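Wieser Cell

The Wieser cell is a small automated bottling and capping station used for teaching and short production runs at the Prutbridge workshop. It fills, caps and sets aside bottles of liquid soap, lotion and similar household products, using one tabletop robot arm, a filling nozzle and a rotating tray. Among people who work with small cells it is best known for its maintenance routine, which is written down in unusual detail and has been copied, with changes, by other shops – the one at Drelbridge among them.

Name and origin

The cell takes its name from the street where its first version was built. That version had no robot arm at all. A belt carried the bottles under the nozzle and a person pressed the caps on at the far end. The arm came later, together with a control program called Ikia, and the belt was replaced by the tray. The frame, the drip pan and most of the wiring are still from the first build, and it is a pleasure to see how well they have held up!

Layout

The arm stands at the back left corner of the base plate, with the tray in front of it and the filling nozzle on a post to the right. Caps wait in a sloped chute. The tray has nine pockets, each with a soft ring that can be swapped out to suit a different bottle. Tall, narrow bottles sit in deep rings and squat, round ones in shallow rings with a wider lip. The gripper has two fingers with removable pads, and a load sensor at the wrist tells Ikia how hard the arm is pressing down.

Liquid reaches the nozzle from a tank under the bench by way of a peristaltic pump. This type of pump squeezes a flexible tube from the outside, so the product never touches the pump's moving parts. Cleaning is much easier as a result, and the tube is the only wetted part of the pump that wears out.

Setup

Setting up the cell for a new bottle is the most interesting part of running it, and it starts well away from the machine. The operator handles the bottle, its cap and its nozzle or dropper by hand first, on an ordinary table, and works out how the parts want to go together. How much does the neck give? Does the insert drop in freely, or does it need a slight twist? Where do fingers naturally hold the body so that it doesn't tip? The answers go on the bottle sheet, a single page that stays with the cell for as long as that bottle is in use.
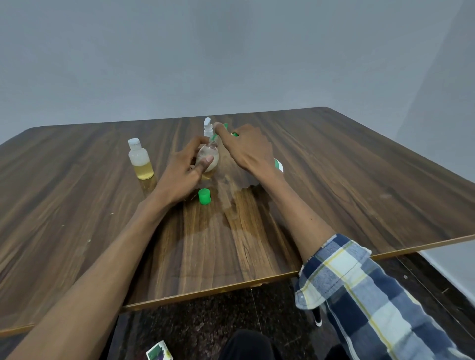

Once the sheet is filled in, the operator fits the rings and the finger pads and moves to the teach mode in Ikia. Four points are taught for each bottle: approach, contact, seat and release. The contact point matters most. If it is set too low, the arm drives the insert into the neck before the wrist sensor has time to respond, and the bottle is pushed down into its ring. If it is too high, the insert is let go early and lands crooked. Experienced operators sneak up on it in tiny steps with the arm at its lowest speed, watching the force reading on the screen, and there is real satisfaction in seeing the number rise at just the right height.

A dry run with empty bottles comes next, then a run with colored water, then a short run with the product. Cloudy or thick liquids need their own pump settings, because they cling to the tip and let go late. The usual cure is a short reverse turn of the pump at the end of each fill, known in the workshop as the sip. The length of the sip is also written on the bottle sheet.

Routine care

The cell is looked after on a running-hours schedule, shown on a counter beside the main switch. Every 168 hours the pump tube is moved along so that a fresh section sits under the rollers, the finger pads are washed and checked for shine, and the wrist sensor is zeroed with the gripper empty. Pads that have gone shiny have lost their grip and are replaced in pairs.

At the end of each day the operator flushes the line with warm water until it runs clear, wipes the base plate and empties the drip pan. Soap left overnight dries in the nozzle tip and makes the first fills of the morning spray sideways. Lotion is worse. It is normally scheduled last in the week so that the longer flush can follow it.

Common faults

Crooked caps are the fault seen most often, and nearly always come from a worn ring that lets the bottle lean. The quick check is to turn the bottle by hand in its pocket – it should resist a little all the way around.

Underfilling usually points to a flattened pump tube. Air in the line gives a similar result but comes and goes, and a steady look at the tube during a fill will show the bubbles.

A drifting wrist sensor is harder to spot. The arm begins to stop short, or presses more firmly than it should, and the change is slow enough to be blamed on the bottles. Wálter Zapata, who rewrote the care routine, traced several weeks of split dropper tips to a sensor cable clamped too tightly behind the elbow joint. The clamp was moved and a loop of slack was added, and that loop is now one of the first things new operators are shown.

Repair and spare parts

Most repairs are done in place. The arm is only taken off its mount for joint work, after which all the taught points have to be checked again. Spare rings are cast in the workshop in batches of up to 100 and hardened overnight. The current edition of the care routine is dated 5 Jun 2019. It added the cable loop and a new page on reading the force trace, and it dropped the old instructions for the belt.

See also

Peristaltic pump
Force sensing
Teach mode
Capping machine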